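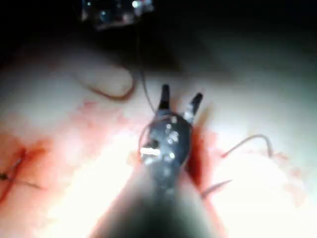

Faden wickelt sich beim Nähen um das Instrument

Mirko Orlandini
geschrieben am 26. Februar 2020

Guten Tag an alle,

ich bin im zweiten Jahr von meiner Ausbildung in der Chirurgie und übe zurzeit das intrakorporale Nähen. Deutsch ist nicht meine Muttersprache, bitte entschuldigen Sie die Fehler.

Mein Problem ist immer dasselbe. Wenn ich die erste Schlinge für den Knoten legen will, liegt der Faden nicht vorne um die Spitzen, er rutscht nach hinten auf das Gelenk. So wie auf dem Bild: die Backen sind offen, und der rotbraune Faden macht seine kleine Schlinge links um das Gelenk herum. Dann ziehe ich, und entweder geht die Schlinge gar nicht mehr herunter oder sie springt ganz weg und ich muss von vorne anfangen.

Ich habe schon mit kürzerem Faden probiert (11 cm), es ist ein bisschen besser geworden, aber nicht gut. Für eine einfache Naht mit Knoten brauchte ich gestern 408 Sekunden. Mein Oberarzt, Dr. Lemaire, sagt nur "mehr üben", das mache ich ja.

Meine Fragen: Soll ich die Backen beim Wickeln offen oder geschlossen halten? Und wie bekomme ich den Faden vom Gelenk wieder weg, ohne dass ich am Gewebe reiße?

Vielen Dank im Voraus
Mirko

Hayley Bunting

Hallo Mirko,

geschlossen halten beim Wickeln, und erst öffnen, wenn du das kurze Ende greifen willst. Bei offenen Backen kann der Faden sich dazwischen legen oder an einer Seite hängen bleiben.

Noch wichtiger finde ich, welche Hand sich bewegt. Viele Anfänger halten das eine Instrument still und fahren mit dem Faden in großen Kreisen darum. Mach die Kreise klein und bewege beide Spitzen ein wenig gegeneinander. Das kurze Ende soll nah liegen, am besten schon in der Richtung, wohin die Spitze nachher zeigt. Wenn du erst weit hinüber greifen musst, wandert die Schlinge nach hinten, und dann hast du genau deinen Salat.

Zum Lösen: nicht ziehen! Zuerst die Spannung aus dem langen Ende nehmen, Backen zu, Gelenk möglichst gerade stellen und das Instrument langsam zurücknehmen. Mit der anderen Hand die Schlinge nach vorne über die Spitzen schieben. Die Nadel muss dabei immer im Blick bleiben.

Ich habe am Anfang 166 Knoten am Schaumstoff gemacht, bevor es mir flüssig von der Hand ging. Also keine Sorge.

Viele Grüße
Hayley

Ferhat Karaca

Anderen Faden nehmen. Manche haben so viel Memory, die drehen sich von alleine überall herum. Vorher einmal vorsichtig strecken hilft auch.

Kwaku Kyei

Ich stimme Hayley zu, nur bei der Fadenlänge bin ich nicht einverstanden, dass man darüber gar nicht spricht. 11 cm ist für einen einzelnen Knoten in Ordnung, aber das kurze Ende lassen die meisten zu lang. Bei mir sind es etwa 2 cm. Wenn es länger ist, kommt es beim Durchziehen nicht aus der Schlinge heraus und man zieht und zieht.

Mirko, übst du mit der Vergrößerung, die du auch im Saal hast? Wenn man zu nah herangeht, sieht man nicht mehr, was der Faden hinter den Spitzen macht. Geh zum Wickeln etwas zurück und erst zum Stechen wieder näher.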